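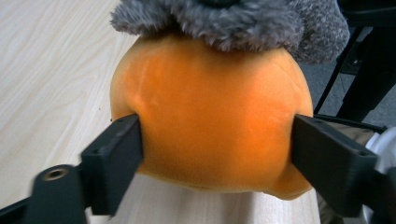
So I've finally swapped the fingers over on the hand-held gripper, and I have opinions. Two sets, one winner (mostly), and a sore thumb from pushing brass inserts into plastic with a soldering iron at eleven at night.

Quick catch-up if you haven't been following along. I've been using a hand-held rig with a camera on it to record myself picking things up, and those recordings go into training the arm in my spare room. The first fingers were a soft, ribbed pair I ordered from Girkden, the bendy kind that wrap around whatever you squeeze. The second pair are the plain black rigid ones. Flat faces, a couple of screw holes, no cleverness at all. Dwayne Lindgren sent me the files after I whinged about the bendy ones in the group chat, and I changed two of the holes so they'd bolt to my mounts.

I was fully expecting to hate the rigid ones. I'd read all the stuff about compliance and how soft fingers forgive you when your aim is off, and it made sense to me! And for hard things it's still true. The Girkden pair picks up a mug or a torch from pretty much any angle, while the flat pair wants you lined up properly or the thing skates off sideways.

But plush is a different story. When the object is already squashy you don't need the fingers to be squashy as well. With both giving way, I'd close the handle and have no idea whether I was holding the toy or just leaning on it. With the flat ones the stuffing does the work. You can watch the fabric dimple where the tip goes in and the rest bulge out underneath, and your hand learns pretty fast how much is enough. The orange fella with the shaggy grey hair has become my favourite test subject for exactly that reason. His body is smooth, so the creases show up nicely on camera, and the fur is a proper nuisance if you grab too high. Grip him around the middle and he's fine. Grip the hair and you get a handful of fluff closing on more fluff.

I did 26 lifts with each pair using the same toy and the same bit of table. The soft fingers dropped him 17 times. The rigid ones dropped him 2 times, and both of those were me rushing because the kettle was going. Not a scientific result, I know, and Reiko Fujimoto has already told me so at some length. Her point was that I'd had a lot more practice by the time I got to the second pair. Fair enough. I'll run the soft ones again at the end and see if the gap closes.

A few other bits, in no particular order:

The matte black finish is better for the camera than I thought it would be. My old fingers were glossy, and under the ceiling light they'd flare white right at the contact point, which is the one spot I care about seeing.

Threaded inserts are worth the bother. I'd been self-tapping screws straight into the print and after the third finger change the holes were rooted. Go slow with the iron and stop a hair before you think you should.

The rigid tips leave dents in the plush for a little while if you squeeze hard. Give the toy a bit of a fluff between takes or you'll end up grabbing the same dent over and over.

I still haven't sorted the camera height. At the moment the mounts take up a big chunk of the bottom corners, and I'd like to see more table. Bergþóra Snorradóttir uses a taller bracket on hers and swears by it, but hers also weighs a fair bit more and my wrist is already complaining. I might try tilting mine forward a few degrees first.

Next up is getting thin rubber pads onto the flat faces to see if I can have the mug and the toy with the one pair of fingers. I've got a sheet of the stuff from Landmont and a very blunt craft knife. If anyone has a glue that holds rubber to printed plastic and doesn't let go after a week, please leave it in the comments – I've tried two already and they both peeled.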